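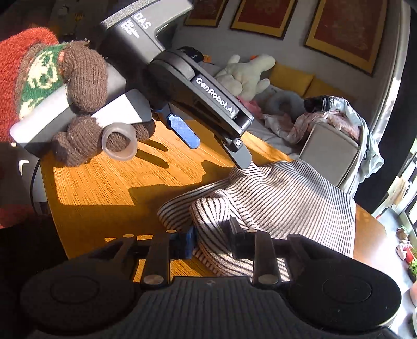

Write Down What You Did to the Gripper

9 Nov 2024
By Ylva Lundgren

I look after a pair of hand-held grippers, and I have come to think that most of the trouble people have with them starts with the upkeep. Software gets the blame first. Then the fabric gets it, especially knits, which fold up on themselves and hide their own edges. The screws and the finger pads get looked at last, if anyone looks.

I would reverse that order. A finger is a rail with a pad on it, held by small screws. If one screw backs out, the rail shifts a little, and the pad meets its partner at an angle. On a hard block you may never notice. On a piece of striped knit you get a pinch at one corner, and the cloth slides out.

In March I had a gripper that dropped fabric for two weeks. We changed settings on it every day. The fault was a pad I had replaced myself and seated crooked. I had not written the change down, so I did not think to check it. Fixing it took five minutes.

Since then I keep a paper log with each gripper. It has the date, the part, and what was done. I check the finger screws before a session and wipe the pads after it. I also close the fingers on a strip of paper and pull. If the paper comes out easily on one side, the gripper doesn't get used until I know why.

Some shops prefer a fixed schedule, with pads swapped on a set date whatever their condition. I think that wastes good pads and teaches people to stop looking. Fabric wears a pad differently than plastic does. The person using the tool should be the one who decides, and should sign for it.

The usual objection is time. My checks take seven minutes for the pair. I have heard it said that this is too much for small tools. I lost two weeks to a crooked pad, so I don't find that convincing.

Comments

Prorari
We do the paper strip test too. Use the same paper every time or you can't compare.

Zorkside
Disagree on the schedule. With 8 people sharing one tool, everyone assumes somebody else looked at the pads. A date on the wall works better for us.

Curum
Do you put thread locker on the finger screws or leave them dry?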